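Teaching by Doing, Over and Over

Clendlow's test kitchen, a little after seven. Aminu Fashola already on his second coffee, already behind. He wants 11 good takes before lunch. Yesterday he got six.

The job sounds dull and mostly is. A person steers the arms through a kitchen chore, start to finish, and the system saves all of it - joint angles, video, grip. Then again. Then again with things shifted a few inches. The learning part comes later, on servers in Zumudport, and it's only as good as what Fashola's crew sends over.

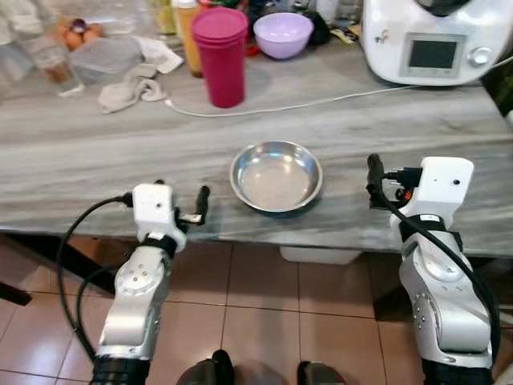
Two arms, one steel bowl, and the usual counter clutter behind.

Clutter matters. Early sets were shot on bare tables and the model, called Gruvix, fell apart the minute it met a real kitchen. So now teh eggs stay out. The towel too.

Bad takes get tossed, nearly all of them for hesitation. "If I dither, it learns to dither," Fashola says. He's thrown out whole mornings for that.

Next set is pouring. He isnt looking forward to it.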